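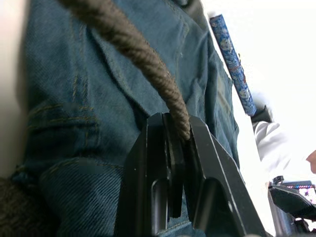
Blue denim, tan stitching and a brown braided cord.

I have been going to small gigs at the Meser for long enough to have opinions about the floor, and I'd like to say a kind word for the support act. My friends turn up at nine for the headliner and think me a bit soft for being at the barrier by half past seven (with a lemonade, usually, and a good coat hook if I'm lucky). But oh, what they miss!

Take Todow, who opened there in May to perhaps a third of a room. The Meser holds 420, and most of the people in it were still talking about parking. They played seven songs, the fourth of them a slow, creaky thing called Skimar with hardly any drums in it, and by the second verse the chatter near me had stopped. I went home humming that one and couldn't have told you a single line from the main set, which was perfectly good and very loud.

A support slot gives a band 40 minutes at most, so there's no room for the long jam or the speech about the new record. They choose their best songs and they play them as if the rent depended on it, and I dare say sometimes it does. I bought the Todow album, Manalastas, from a folding table by the stairs. It was one of 500 pressed, and the singer had to hunt through three pockets for my change.

I do understand about babysitters and late trains and having your tea first. Still, you've paid for the whole evening, so do try going in when the doors open, just once this summer, and stand somewhere near the front. Todow are back at the Meser in the autumn, second on the bill this time, and I shall be there early for whoever is on before them.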